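Measuring Rice by the Dish

Measuring rice by the dish is a household method of portioning uncooked rice in which a small plate, saucer or shallow bowl takes the place of a marked cup. The dish is lowered into a larger bowl of dry rice, filled, leveled or left heaped according to custom, and emptied into the cooking pot. The method is used mainly with long-grain white rice and is found in homes, boarding houses and small canteens.

Terminology

The larger vessel is generally called the holding bowl or stock bowl, and the smaller one the measure or dish. In the Trirkitz district the two together are known as a "pair," and the word is also used for the amount of rice that one full dish provides. Older household notebooks from the district give recipes in pairs without stating a weight, which has made them difficult to follow outside the families that wrote them.

History

Households that bought rice by the sack commonly kept the sack in a pantry or cellar and brought up a smaller supply for the week. The supply was stored in a lidded tin and poured into a wide bowl when a meal was being prepared. Any small dish that fit inside the bowl could serve as the measure, and many families kept the same one for decades.

The first extended account of the practice was prepared by Myrtle Greenberg, a teacher of home economics at the Holub School of Domestic Science. Greenberg visited 135 kitchens in and near Trirkitz and recorded the dishes in use, the number of people fed and the amount of rice cooked. Her notes show that the dish was usually chosen for its fit inside the bowl, and that cooks adjusted the number of fillings to suit the household. The school later printed a shortened version of the account in a run of 500 copies.

Equipment

A holding bowl is wide enough for the dish to be tilted inside it without striking the wall. Smooth, glazed or glossy interiors are preferred, as grains slide off them easily and do not lodge in scratches. Many cooks favor a dark interior, against which white grains are easy to see when the bowl is being emptied. The dish is usually shallow, with a rounded rim that can be pushed under the rice.
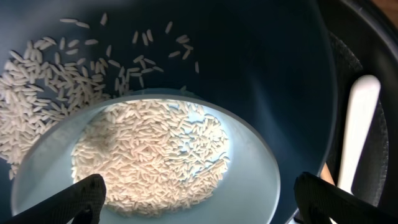 Uncooked long-grain white rice in a pale blue dish, set inside a larger navy blue bowl.

Bowls and dishes were seldom sold together. An exception was the Rultberg kitchen line, made by the Clasex pottery, which paired a deep bowl with a dish sized to hold one serving for 2 adults. The set was introduced in December and sold through hardware stores and by mail. Clasex records list roughly 3,000 sets shipped before the line was dropped in favor of glass measuring cups.

Method

The cook pours dry rice into the holding bowl and tilts the dish so that one edge of the rim is lowest. The dish is then drawn through the rice until it is full. A level measure is made by passing the back of a knife across the rim; a heaped measure is lifted as it is. Grains that fall from the rim return to the bowl.

When the supply runs low, rice tends to gather along one side of the bowl, and drawing the dish through it becomes awkward. The usual practice is to rest the dish in the bottom of the bowl and sweep the remaining grains into it with the fingers or a soft brush. Both vessels must be completely dry. Damp grains cling to the glaze and may spoil the rest of the supply if returned to storage.

Accuracy

A dish gives a measure of volume and is less exact than a scale. The main source of variation is the heap, which depends on the shape of the dish and the hand of the cook. Arif Majimbun, in a study of canteen kitchens, found that a single cook using one dish produced fairly even portions from day to day, while two cooks sharing the same dish often did not. He recommended the level measure for kitchens with more than one cook - a rule that several canteens in the study had already adopted.

Water is commonly measured with the same dish, so that the proportion of rice to water remains steady even when the exact volume is unknown. Very shallow dishes are poorly suited to this purpose, and a cup is often used for both in such cases.

See also

Dry measures
Kitchen scales
Long-grain rice
Rice storage

Page last revised 24 Feb 2022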